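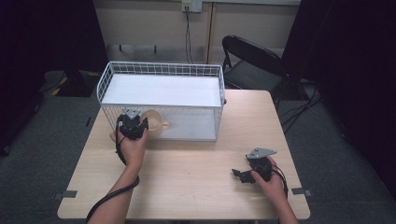

According to one early user on the Lernora forum, the Warov handheld kit gives you clean demonstrations and says very little about whether the arm can reproduce them, and after two months with it we mostly agree.

Reviews > Data Collection > Handheld Grippers

The method is familiar. An operator works with one gripper in each hand, and the recorded motion is used to train a policy for a two-arm robot. Mudeo supplies the recording software, which is stable but slow to export.

Our task was taking a mug out of a wire basket. Mesh is a hard case: the jaws catch on it easily, and the object is partly hidden during the approach. We logged roughly 4,000 demonstrations. The policy trained on the full set completed 90 percent of its trials with the basket open. With a board laid over most of the top, it did noticeably worse – largely from wrist angles a person reaches easily and our arms do not.

The grips are comfortable. The cables are the weak point, and they pull at the wrist on long reaches. The Symonenko calibration routine fixed most of our drift, but it has to be rerun whenever a mounting plate is removed.

Recommended for tabletop work, provided reach limits are checked before recording.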